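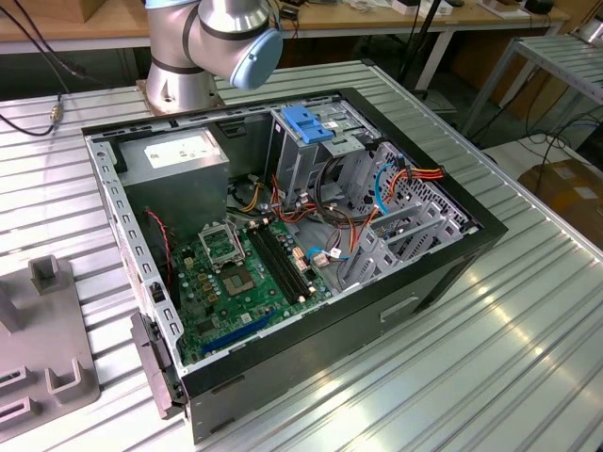

Which parts of a retired desktop computer should be inspected before it is approved for reuse?
Start with the power supply, the motherboard, the cabling and the drive cage, in that order, with the case lying flat and the side panel off.

Speaker notes: Desktop Refurbishment at the Grikonville Depot
Speaker: Azucena Sandoval, Equipment Reuse Office
Oct 6, 2022

Opening
Welcome the attendees and thank Wenceslao Pereyra for the invitation. State the purpose of the session: to present the inspection procedure that the depot adopted in January, and to explain how it applies to offices sending equipment under the Clima program.

The depot has accepted 3789 desktop computers since the program began. Of these, 2500 were returned to service. The remainder were taken apart for usable components or sent to Nazarenko for recycling.

Slide 2 – Receiving
Each unit is logged on arrival and assigned a shelf number. Storage media are removed and recorded separately by Crescencio Cortés and his staff. Remind the audience that a unit without a completed transfer form cannot leave receiving. Pause for questions on the form, as the second page was revised.

Slide 3 – The open case
A tower is laid on its side so that the technician can see the full board at once. Cables should be left where they are until the first inspection has been recorded. Ask attendees to look for loose power connectors, worn insulation and swollen capacitors. Dust is removed only after this step.

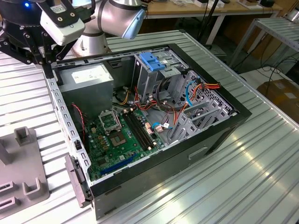 The processor socket requires particular care. Once the retention frame is open, the contacts are exposed, and a bent contact can make an otherwise sound board unusable. Technicians are not to touch the contact area or rest tools on the board. If a board is to be stored without a processor, a protective cover is fitted over the socket.

Memory slots are checked with the clips open. Broken clips are noted on the inspection sheet, but they do not by themselves disqualify a board. Expansion slots are checked for debris and cracked plastic.

Slide 4 – Power supply and drive cage
Read the rating from the label and copy it to the sheet. Depot staff do not open power supplies under any circumstances. A failed unit is replaced whole – the budget allows for 300 replacements this year.

Drive latches should close without force. Yatziri Camacho maintains the stock of spare latches and can advise on which models are interchangeable.

Slide 5 – Closing the record
The sheet is signed, scanned and entered in Fludby. The entry must show one of three results: reuse, parts or recycling. Apolinar Robles reviews every entry marked for recycling before the unit is released.

Allow ten minutes for discussion. Copies of the inspection sheet are available at the registration desk.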